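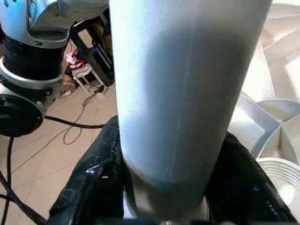

Wrist camera view with a pale cylinder between the gripper's two fingers and a second arm behind.

Call for participants: home and small workshop trial of the Rukumik two-arm kit

Skerach is looking for people to try the Rukumik kit for one month and tell us what is wrong with it. The trial starts in February. You will be paid, you will have the kit delivered and collected, and you do not need to have worked with robots before.

What Rukumik is

Rukumik is a kit with two small arms, a gripper and wrist camera for each, a control box and a set of cables. It comes with software called Boiko, which runs on an ordinary laptop. You move the arms by hand to show them a task, Boiko records the movement along with the view from the wrist cameras, and you can then correct, repeat or delete what you recorded.

The kit is meant for people who want to teach an arm simple handling jobs: picking up a container, passing it to the other arm, putting small parts into a divided tray. It is on sale already to colleges and a few repair businesses. We want to sell it more widely and the setup guide is not good enough for that yet. Most of the calls we take are about the first day of use.

Who we are looking for

We have 17 places. We would like a mixture of people, and would be glad to hear from you if you are one of the following:

People who make or mend things at home, in any material
Owners or staff of small workshops
Teachers and technicians who run practical classes
People who have limited use of one hand or arm and would like to try the kit at a bench or table
Anyone who has bought a robot kit before and given up on it

You must be 18 or over and able to read the setup guide in English. You need a laptop made in the last few years with two spare USB ports, and permission from whoever owns the building to have the kit there. If you share the space with children or pets, you can still apply, but we will ask how you plan to keep them away while the arms are powered.

We cannot take people who work for a company that makes or sells robot arms, or who took part in our earlier trial of the single-arm kit.

The space you need

The arms can be set up on a bench or on the floor. Either way you need a firm, level surface and clear space all round while the arms are moving. Tile, wood and short carpet are all fine. Thick rugs are not. The bases have to be fixed down with the clamps or the suction plates in the box, and we ask you to check them each time you start.

The wrist cameras cope with ordinary room light. Strong sun through a window can wash out pale or shiny objects, so please tell us in your application which way the room faces if you know.

Cables run from each base to the control box, and there is a thinner one for each camera. Keeping them out of the path of the arms is one of the things people found hardest in the last trial. We would like to know how you get on with it, including if you end up doing something the guide does not mention.

What you will do

The trial takes 40 hours in total, spread over the month however you like. Evenings are fine. In that time you will:

Set up the kit from the printed guide, without phoning us unless something is unsafe or broken
Complete the set tasks in the Boiko workbook
Choose at least one task of your own and try to teach it to the arms
Fill in a short log after each session
Join two video calls with our team, one after setup and one at the end

The set tasks use objects you will find in most homes, plus a small box of parts that we supply. They begin with gripping and lifting an upright cylinder and go on to sorting and handing over. Some people will finish the workbook and some will not. You are paid the same in either case, and we learn as much from the logs of people who get stuck.

Your own task can be anything within the lifting limit in the guide that does not involve heat, blades, liquids near the control box, or living things.

What you will be paid

Each participant receives £900. We pay it in 3 equal parts: one when the kit is set up and the first log has arrived, one at the halfway point, and one after the kit has been collected. If you leave early you keep whatever has been paid so far. The fee may count as income for tax or benefits, so please check your own position before applying.

The kit stays our property. Participants who complete the trial can buy one at a reduced price afterwards, though there is no pressure to do so.

Recording and privacy

The wrist cameras record whenever you are teaching a task. They see the gripper, the object in it and whatever part of the room is behind. They do not record sound. Before anything is sent to us, Boiko shows you each recording and you can delete it. You do not have to tidy the room for our benefit, but do move letters, screens and photographs that you would not want a stranger to see. If other people live or work in the space, they must agree as well, and there is a form for them to sign.

Recordings are used to improve Boiko and the setup guide. We will ask separately if we would like to use one in public, and you can say no without affecting your fee.

Safety and support

The arms stop when you press the red button on the control box, and you will practise this before anything else. Finger guards and safety glasses are in the kit. Damage from normal use is our responsibility. Delivery, collection and any spare parts are handled by Zultov, who will agree a time with you.

How to apply

Fill in the application form on the Skerach trials page. It asks for a few lines about yourself, a description or photo of the space you would use, and one task you would like the arms to do. Spelling and style do not matter. If you would prefer to apply by phone or need the form in large print, use the contact number on the same page, 9am to 4pm.

We reply to every application, and those offered a place will have a short call with us before anything is agreed.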